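Home Research Culture Food People Archive Subscribe

The Slice Test

I went to Dergate to watch a robot make breakfast, and I came home thinking mostly about the word "almost."

Let me back up. Dergate is a small robotics lab that has spent the past couple of years on one stubborn problem: how do you get a robot arm to do kitchen chores in a kitchen it has never seen? I'd read their paper in March (twice, and I still needed a pencil) and I wrote to Lowri Humphreys, who leads the project, asking if I could come see it for myself. She wrote back, "Sure, wear shoes you don't mind standing in." Good advice! I stood for most of the day.

The method is called Dafis, and the basic idea is easier than the paper makes it sound. Most robots of this kind learn by copying. A person steers the arm through a chore again and again, the computer records all of it, and the robot learns to produce the same sort of movement when it sees the same sort of thing. It works pretty well until you move the toaster. Then the robot reaches, with total confidence, for the place where the toaster used to be.

Dafis adds a step in the middle. Before the arm moves, the system makes a guess about which few objects matter for the chore it's been given, and it plans its movement relative to those. Everything else gets treated as stuff to stay out of. So the slot of a toaster becomes a kind of home base, and the arm works out its whole path from there, wherever the toaster has ended up that day.

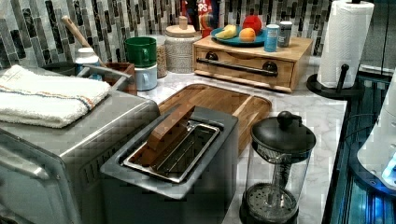
Lowri's pet peeve is the clean table. She has a whole speech about it, and I got the speech before I got coffee. For years, she says, people in her field tested their robots on bare tabletops with one block and one bowl, and then everyone was surprised when the things fell apart in a home. Her team went hard in the other direction. I mean, the counter had a French press standing right beside the toaster, a folded towel lying on top of the toaster oven, mugs stacked up at the back, a plate of fruit. It looked like my place on a good day. The one giveaway was the bread, a flat piece of wood tipped into the toaster slot at a slant. I asked about that and she shrugged and said real bread goes stale, tears, and leaves crumbs, and you can't run the same test with it all day long.

And they do run the same test all day long. The training set for Dafis is 700 demonstrations, every one of them steered by a human being, and a lot of those human hours belong to Eirlys Eynon, an engineer with the steadiest hands I've ever seen. She let me try steering the arm. I'll spare you the details, but I gave the French press a scare and handed the controls back quickly.

What surprised me was how much the robot seems to have picked up from her in particular. Eirlys has a habit of slowing way down just before she touches anything, a tiny hesitation, and Dafis does it too. She finds this a little creepy. I found it sort of sweet.

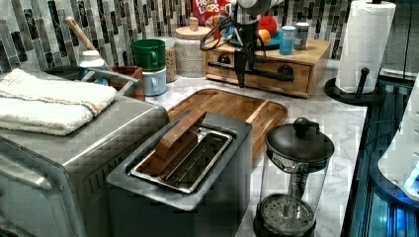

The slice task is the one the lab talks about most, partly because it looks so dumb. Pick up a slice, put it in a slot. My nephew could do it before he could tie his shoes. But think about what your fingers are doing: the slice has to be turned to match the slot, it has to go in without catching on the rim, and if it does catch you feel that right away and wiggle. The arm has to get all of that from cameras and a bit of force sensing in the wrist. A slice that goes in at a bad angle gets stuck, and a robot that doesn't notice will just keep pushing.

So, the results. The older method, the straight copying one, got the slice properly seated 53 percent of the time once the counter had been rearranged. Dafis got it almost three times out of every four. Lowri is careful with that number and wants you to be as well. She counts a slice as a success only if it ends up all the way down and the arm has let go, and a slice left leaning on the rim goes in the failure column no matter how close it looks. I argued a little on the robot's behalf here. I lost.

There are plenty of things it still can't do. Clear glass and shiny metal give the cameras fits, because the reflections move when the arm does. A chore with several parts to it tends to go wrong in the later parts. And when Dafis picks the wrong object to plan around at the start, it never goes back and reconsiders, so you get to watch a very graceful arm carry out a completely wrong idea from beginning to end. Eirlys is working on that now. Her fix is called Asero, and it makes the system stop partway through and check its first guess. It also makes everything slower, and the two of them disagree (loudly, over lunch) about whether that's a fair trade.

The lab shares its recordings with Skodo, a group that works on bathrooms and laundry rooms, and the plan for next year is to train on both collections together. Lowri thinks knowing how to hang a towel might help with putting away a cup. Eirlys thinks it'll be a mess for six months first.

They were still setting up runs when I left, a little after six. Eirlys had moved the starting spot for the slice again, and Lowri was asking if she'd written down where it was before.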